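Cleaning and Resealing Glossy White Tile Surfaces

Filed under: Kitchen, Surfaces
Updated December 2022

Glossy white tile on a counter or table shows three kinds of dirt: grease film, hard water scale and dye stains. Each needs a different cleaner. Using the wrong one does little harm to the glaze but can damage the grout, so identify the dirt before opening a bottle.

1. Grease film

Grease film dulls the shine and smears under a dry finger. Mix a teaspoon of dish soap in a quart of warm water. Wipe with a microfiber cloth, rinse with plain water and dry at once with a second cloth. Most streaks on glossy surfaces are soap left behind by a short rinse. Change the rinse water when it turns cloudy.

Check the result from a low angle with a lamp on the far side. Film shows up as a gray haze at the edge of the glare. 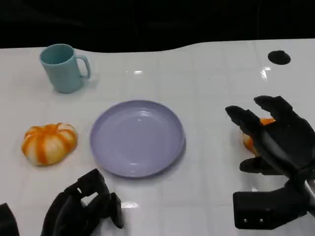

2. Hard water scale

Scale feels rough and does not smear. Use one part white vinegar to four parts water on the tile only, leave it for a minute, then rinse twice. Do not use vinegar on marble, limestone or unsealed cement grout — the acid eats into all of them. For grout lines, use a paste of baking soda and water and a soft nylon brush. Never mix vinegar with bleach.

Rings under cups are usually scale with some tannin in it. Treat the scale first. What remains is the stain.

3. Fruit and dye stains

Juice from peaches, mangoes, cherries and berries wipes off glaze easily but soaks into grout. Blot first. Rubbing pushes the juice along the joint. Then apply 3 percent hydrogen peroxide with a cotton swab, wait ten minutes and blot again. Repeat once if a yellow mark remains. Turmeric may need a full day near a window to fade.

Cut fruit on a board with a juice groove, and keep ripe fruit in a bowl or on a folded towel. Soft spots leak before they look bad.

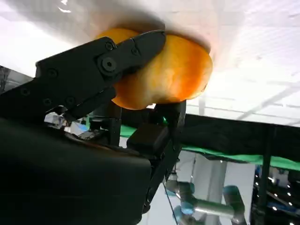
Fotis Drakos writes that peroxide took the cherry stains out of his grout but left the treated joints lighter than the rest, and that he had to go over the whole counter to even out the color. This is common on old grout. Test one joint in a corner and let it dry overnight before judging the shade.

4. Resealing grout

Put a few drops of water on a clean, dry joint. If the joint darkens within five minutes, the sealer is worn out. Let the grout dry for a full day, apply a penetrating sealer with a small brush, and wipe any excess off the glaze before it hazes. Dried haze can usually be removed with a little fresh sealer on a cloth, wiped off right away. Epoxy grout does not need sealer.

Keep food and wet cloths off the surface for the cure time printed on the label.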